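Handles

I have spent most of this spring teaching a machine to pick up a handle, which is a sentence my mother has asked me to stop saying at dinner.

The short version, for those who wandered over from the sourdough posts: I do a few shifts a week at Plarkstead, collecting demonstrations. You hold a gripper by its own handle, you squeeze, the two fingers close on a thing, you move the thing, you let go. A camera on the gripper sees what the fingers see. Do it enough times and a learning system is supposed to get the idea. I have been doing it since March and I can report that I, at least, have gotten the idea.

We name our task sets after places that don't exist. Grikside was mugs. Everybody loved Grikside. A mug wants to be picked up; it has been designed for that by thousands of years of thirsty people. Kindale is parts, and the parts in Kindale are black, shiny, and mostly shaped like other parts in Kindale. The first week I kept reaching for the wrong one and then having to throw out the take, because the instruction said one thing and my hand had gone off and done another.

The target for Kindale is 506 good takes. The word "good" is carrying a lot of weight there. A take is good if you start with the fingers open and away from everything, go in without dithering, close once, lift, place, and back off. A take is bad if you bump the table, regrip, pause to scratch your nose, or stop halfway through to reconsider your life. I have produced beautiful examples of all of these.

What surprised me is how strange your own hands become. I have picked things up for my whole life without once having an opinion about it. Now I have opinions. I approach a bar from slightly above. I like to have it across the fingers with the ends against the pads, and I slow down right before contact, a tiny hesitation, like somebody testing bathwater. I didn't know I did that until I watched a string of my own takes played back, and there it was in every one. If this thing ever works it will hesitate exactly like me. Somewhere a robot will be polite to a piece of plastic and it will be my fault.
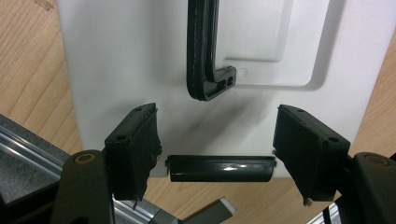 Wyn Kemeys thinks I should stop worrying about the hesitation and start worrying about the table. Her point was that if I set up the same way every time, same angle, same part pointing the same direction, then all I'm collecting is one example with a very high opinion of itself. Move the panel, she told me. Turn the bar around. Come in from the side you don't like.

So I moved the panel. I have now moved it so many times that I have run out of natural ways to put down a panel. There is a real art to being random and I don't have it. My "random" positions, when I looked back at a day of them, fell into roughly 4 places, and two of those were basically the same place with better manners. Phùng's solution was dice. We roll for where the panel goes and roll again for which way the part faces, and it's the closest I've come to board game night since the move.

The dice have been great for the data and terrible for my wrist. They have no sympathy. They will put the bar at an angle no sane person would reach for, three rolls in a row, and you just have to stand there with your elbow in the air like you're playing an invisible cello.

A few other things I've learned, in case anyone reading ends up in this line of work:

Shiny black objects are a pain. A highlight slides along the thing as you move in, and when I'm tired I find myself aiming at the highlight.

Write down what went wrong while you still remember. "Bad" is a useless note. I have a whole page of "bad" from March and I could not tell you what a single one of them means.

Keep some of the clumsy recoveries. I used to bin every fumble. Wyn wants the ones where you slip and then fix it kept in a separate folder, on the theory that the robot is going to slip too and somebody should show it what to do next. This has done wonders for my self-esteem. I'm now a specialist.

Eat before the shift. Low blood sugar shows up in the takes.

After Kindale there's talk of doing cables, and Phùng has already started sighing about it in advance. I've asked whether we could go back to mugs for a while. I was told the mugs are finished.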